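### 3.2 Sorting loose cables at a shared table

Small cables were the category that gave our coders the most trouble. In the household interviews reported in Section 2, nearly every respondent had a drawer, tin or bag of them, and few could say what was in it. Erdős and Um (in the Nirkbridge pilot) treated such a bundle as a single object, on the grounds that people move it from place to place as one. We started from the same rule and gave it up in February, after the first set of table sessions, as it hid most of the work we wanted to study.

In the revised scheme a sorting episode begins when a bundle is put down on the table and ends when the last cable has been placed in a container or set aside. Within an episode we code four kinds of action: loosening, pulling out, coiling and placing. Loosening covers any handling that spreads the tangle without freeing a cable from it. Pulling out is coded only when one cable has come fully clear of the rest. Coiling is coded whether or not the coil holds its shape afterwards, and placing is coded at the moment of release. Two actions can overlap, and coders were told to mark both.

The table matters more than we expected. On a dark or patterned surface thin cables were hard to follow by eye, and coders disagreed on where one ended and the next began. A plain white top, with nothing else in the middle of it, made the crossings much easier to read. Figure 4 gives the general arrangement used for the cable episodes.

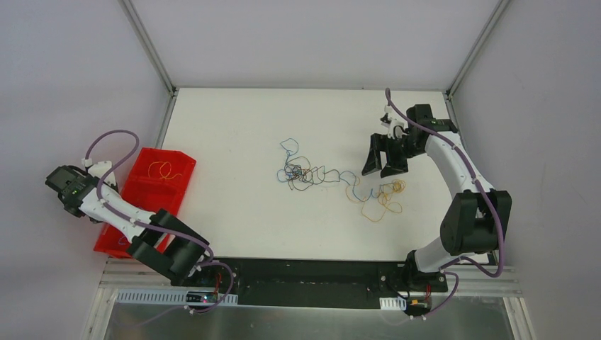 **Figure 4.** Cable sorting at the white table. A tangle of thin cables lies near the centre of the top and a divided red bin stands at the left edge, with an orange cable in its upper compartment and part of a thin purple one in the lower.

Containers with a divider changed how episodes were coded in one further respect. With a single open box, placing was a simple event. Once there were two compartments, each placing also carried a choice, and we added a field for it. The choice was recorded by compartment alone. We did not ask coders to judge why a cable had gone to one side, since cables of different colours and lengths were mixed in the Jurari set and several rules could explain the same result.

Coiling was the least settled of the four actions. A thin cable dropped into a bin will often spring into open curves or a small loop of its own accord, and from the final state alone this cannot be told apart from a loose coil. Hägglund therefore went back over the placing events and removed the coiling code wherever no turn had been made before release. Five episodes lost all their coiling codes in this way.

Agreement was checked on 49 episodes, each coded separately by Krasniqi and Halilović. They met afterwards to go through the cases where their codes differed. Most of these concerned the boundary between loosening and pulling out, usually where a plug had caught in the tangle and the rest of the cable was already free. We kept the strict reading, so that a cable with a caught plug still counts as part of the bundle. The Randberg guidelines take the looser view, and figures from the two studies should not be compared directly on this point.

Cables left on the table at the end of an episode were coded as set aside if they had been separated, and as unsorted if they had not. A bundle that was only spread out, with nothing removed, was kept in the data as an episode with no placing events. Dropping such cases would have made the task look easier than it was. Section 3.3 applies the same scheme to cords and ribbons, where there are no plugs to catch and the end of pulling out is simpler to fix.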